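# Zaddale Boucle Seat Pad, Black

A washable seat pad for kitchen chairs, benches and window seats. The cover is a looped boucle in plain black. The filling is a single slab of firm foam, so it doesn't bunch up in the corners.

**Order code:** ZD 253
**Made by:** Zaddale
**Price:** £30 each, £50 for two
**Last updated:** 03/07/2024

## Sizes and filling

The pad comes in one size, 40 x 40 cm, and is 4 cm thick. Corners are rounded. It has no ties. If your chairs have a polished seat, add the Brendix grip mat (sold separately), cut to shape with scissors.

Please measure the flat part of the seat and leave out any raised edge. Jostau dining chairs made before the January change have a narrower back rail, and the pad sits slightly forward on them.

## Washing

- Undo the zip at the back and take the foam out.
- Wash the cover at 30 degrees, inside out, with dark colours.
- Dry flat. Do not tumble dry or iron.
- Sponge the foam with cool water and stand it on its edge until dry.

Loops can catch on rings and cat claws. Don't pull a loose loop. Push it back through with a blunt needle, or snip it level if it's very long.

## Spare covers

Spare covers are £19 and fit all Zaddale pads sold in this size. We don't sell the foam separately. The older Zwahlen pads were a centimetre wider, so the new covers won't go over them.
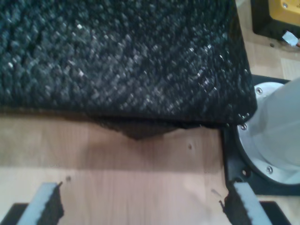 One buyer wrote that the cover took two washes before it stopped shedding bits of black fluff, and that she would have liked ties as well as the grip mat. We've passed on the point about ties. For the fluff, we suggest a first wash on its own.

## Delivery and returns

Sent within three working days. Unused pads can be returned within 30 days, with the label still on. Covers that have been washed can't be exchanged unless the zip or a seam has failed.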